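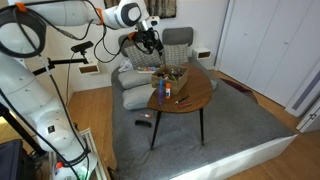
Arm 2 over the low table, box and glue sticks set out for the tidy-up task.

From: Benedikt Gruber
To: ostier-cell list
Date: May 11, 2026
Subject: Re: Arm 2 protective stops on the table task

Heidrun Danzer wrote:
> Arm 2 stopped again on the pen box run. Same joint
> torque fault as before, always on the way down to the
> table. I cleared it and it went 40 cycles, then stopped
> again. Payload is set right and I reran the calibration.
> Is anybody else seeing this, or is it only our cell?
> I would like to keep running if it is a nuisance trip.

Please don't keep running. I went through the logs from your cell and I don't think it is a nuisance trip.

Out of 64 stops, all but two came with the wrist turned past the same angle. The payload has nothing to do with it. Look at how the black cables run along the arm and over to the gripper. On ours, one loop was too short. When the wrist turned, the cable pulled tight and the controller read the pull as a collision. We had the same fault on the Timico cell in October and spent a week on calibration before we checked the slack.

What worries me more is the cable itself. Ours had a worn jacket under the tie nearest the wrist, at 3,000 cycles. The gripper power goes through there. If it opens up while the arm is holding something, the fingers may let go, and people sit down at that table between runs to put the markers back in the box.

What I would do:

Power down and lock out before touching the loom.
Cut the tie nearest the wrist and check the jacket all the way around.
Turn the wrist by hand through its full travel, brake released, second person on the stop button.
Refit with more slack, but not so much that a loop can catch the table.

Leave the torque limit alone. Somebody at Ruchti raised theirs to get past the stops and it only hid the problem.

Send me the log from the next run and I will compare it with Timico. I have a spare cable set if yours is worn.

Benedikt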